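Working rules for two-arm garment folding

Clotivine practice page, revised 9/11/21 by Neema Mrema

These rules cover anyone running the two-arm folding cell by hand or letting it run a stored routine. They were written for the Pleltthorpe site and are now used at Waweru as well. They don't replace the risk assessment for your cell. If the two disagree, follow the risk assessment and tell Callum MacKinnon so the page can be fixed.

You will need the cell log, a lint roller, and a second person within reach of the stop button the first time you run any new garment type.

Before you start

Check the stop button on both sides. Press each one, confirm that both arms hold position, and reset. Do this at the start of the shift and again after any cable has been unplugged.

Look at the cables next. They should have enough slack for the wrist to turn all the way both ways without pulling, and no loop low enough to get under a finger or catch on a sleeve.

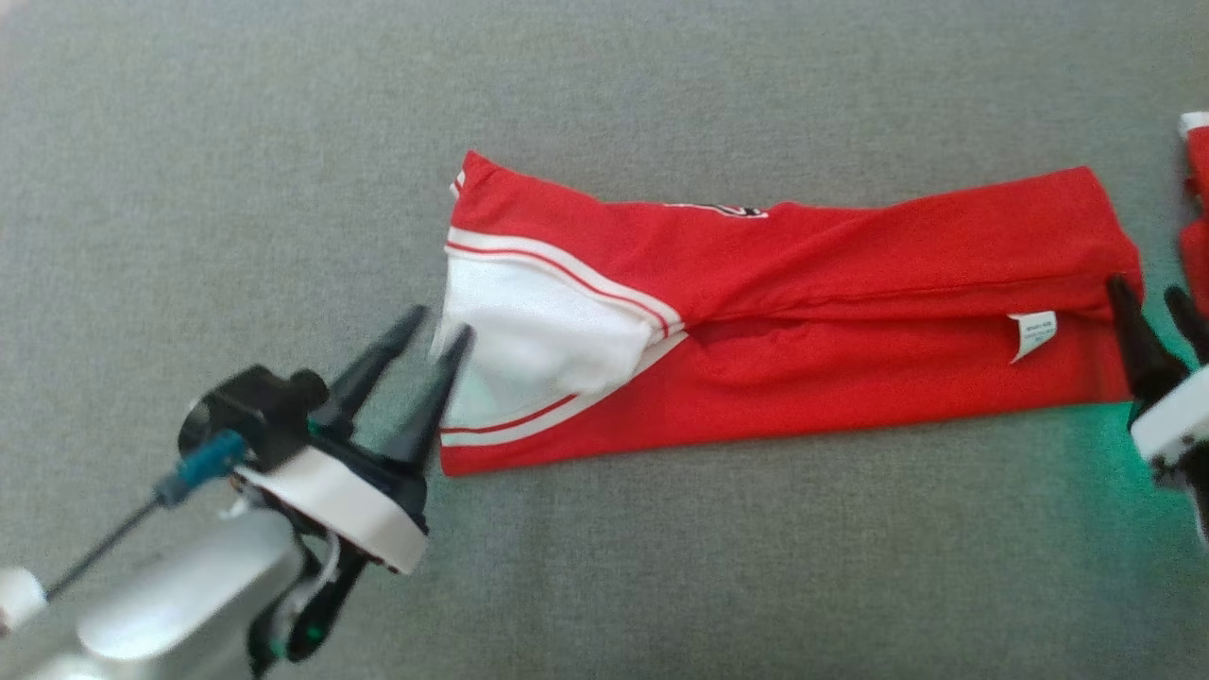
Approach speed is the rule people ask about most. Keep the arms at the slow setting whenever a finger is within a hand's width of the cloth, and go back to normal speed only after both grippers have lifted clear. With a jersey folded lengthwise into a strip, bring one gripper to each end and stop there. Confirm that the fingers are open on both sides before you close either one. Close one, wait for the hold signal, then close the other. Closing both together is allowed only in a stored routine that has been signed off.

Keep fingers off care labels, drawstrings, and printed lettering where you can. Labels tear at the seam, and thick print makes the grip reading less reliable. Oanh Phùng keeps the list of grip points for each garment type. Ask her to add one if yours is missing.

Working on soft furniture

A table gives you a known height. A sofa or bed doesn't, so the height limit has to be set again for each piece. Lower one closed gripper onto a bare part of the seat until it just touches, save that height, and set the limit a little above it. Repeat this if the cushion is moved or swapped. The contact threshold in our routines is 660 on the controller scale. Don't raise it to get past a nuisance stop. Find out what the arm is touching.
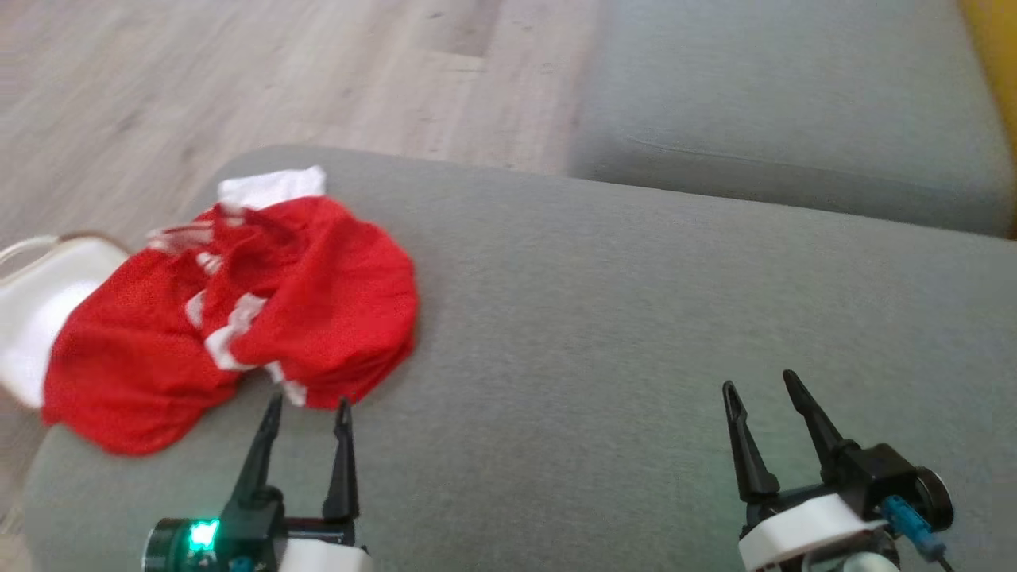
4 min read

Start with the garment that sits closest to the front edge. Cloth that hangs over an edge can slide off when the arm pulls it, and an arm that follows falling cloth may go past its side limit. Bring the hanging part back onto the seat first, in a short, slow drag, and let go. Then find the collar or waistband and plan the first fold from there.

Move anything that isn't cloth out of reach before the run. If it has to stay, mark it as a keep-out zone in the routine and write that in the log.

Two-handed holds

Once both arms hold the same garment, treat them as one machine. Use linked mode. Never jog one arm while the other has a grip, even for a small correction. If the cloth needs to shift, open one gripper, move, and grip again.

Stretch only until the slack is gone.

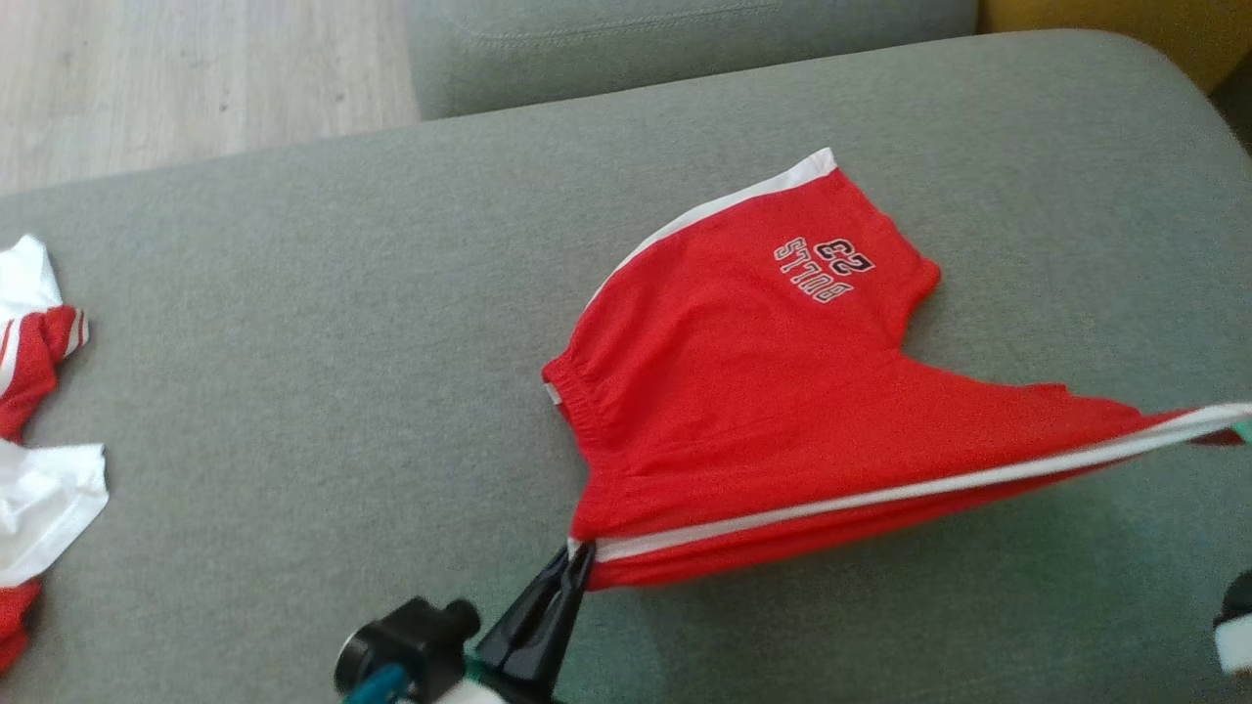 Elastic is the hard part of this rule. A waistband keeps giving after the rest of the cloth has gone tight, so the load reading climbs slowly and then jumps. Set the pull limit for the stiffest part of the garment and grip at the hem or side seam when there is a choice. If the limit trips, let the arms relax toward each other before you open the fingers. Opening under load snaps the cloth back and can throw it across the sensor.

Stops and restarts

After any stop, write down what the arms were holding before you reset. The form is number 971 in the binder, and it takes one line. Open the grippers from the panel. Don't pull the cloth out by hand while the drives are on.

Nafula Mfaume asked whether a stop in the middle of a fold means starting over. It does. Shake the garment out, lay it down again, and run from step one. Resuming halfway was taken out of the Simell routines in January and should not be added back locally.

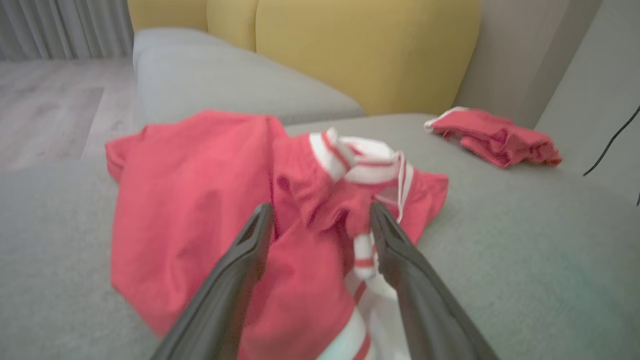 Ending a run

Lift both grippers straight up with the fingers open, then send the arms to the park position one at a time. Check the fingertips for threads and use the lint roller on the pads. Sign the log with your full name.

Changes to these rules go through Mwangi Mosoti. Send him the rule, the garment type, and what you want changed. Notes on rule 13, tool changes, are on a separate page.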